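Padatora Seed Library and Meal Kit Project
Progress report to the Pillai Fund
Friday, October 25, 2019

Hi everyone,

Well, we made it through the first growing season, and I have a lot to tell you! I'll start with the seed library because that's where most of your money went. We set out to sign up 100 households in Onham and we ended up with 137, which I'm still smiling about. Most of them came in during the spring swap, and then we got a second wave in August when the tomatoes were coming in and people saw their neighbors hauling bags of them down the street.

Between all of those households we handed out 515 packets. Beans and squash went fastest. The leeks hardly moved (I love leeks, so I ordered far too many, and that one is on me). I'd like to swap them for more herbs next year if you're okay with that.

Supplies came in under budget. We had set money aside for wooden seed drawers, but the quote was way over what I'd guessed back in the winter, so we went with plain store-bought trays and labeled envelopes and put the difference into potting mix.
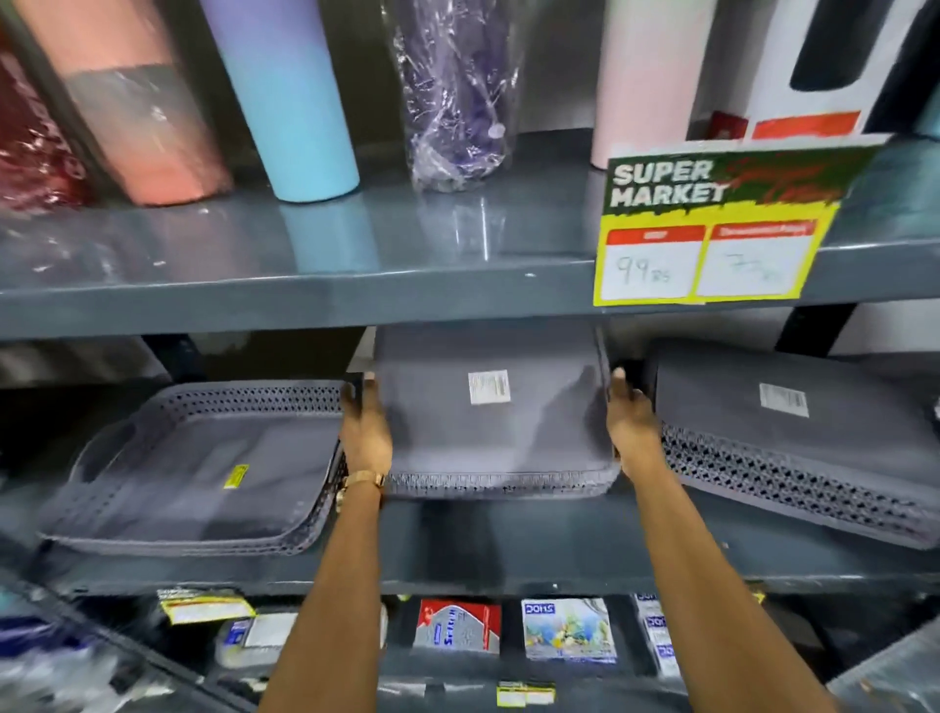

The meal kit side has been bumpier. Our plan was to cook twice a month in the Feltau kitchen, and then their oven went out and we lost most of the summer. We're back in there now and the kits are going out again, 132 so far. The lentil soup one is the favorite by a mile. The stuffed pepper one needs work, mainly because the recipe card assumes you own a big baking dish and a lot of our families don't. I'm rewriting it for a skillet.

One thing I didn't plan for was how many people would want to bring seed back. I figured that would be a year-two problem! We have jars and jars of saved bean seed, and some of it wasn't dried long enough, so I had to toss a few batches. I've written up a one-page drying guide and I'll send it along with the winter newsletter.
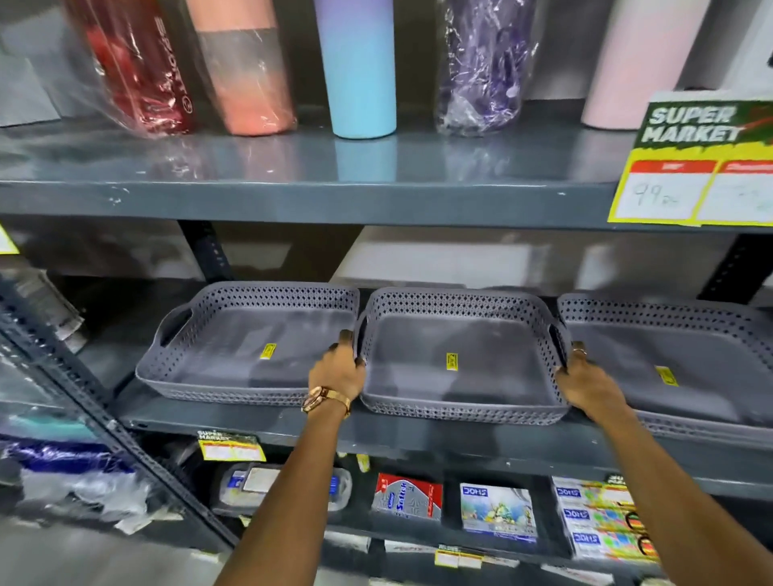 Gray plastic trays with yellow price stickers, on a store shelf.

For the next few months I'll be cleaning and sorting seed, finishing the new recipe cards, and talking with Feltau about keeping our kitchen dates through spring. I'd also like to move the leftover drawer money over to printing, if you're fine with it. The full budget sheet is coming in a separate email, and the receipts are all scanned. Call me any time if something in there looks odd.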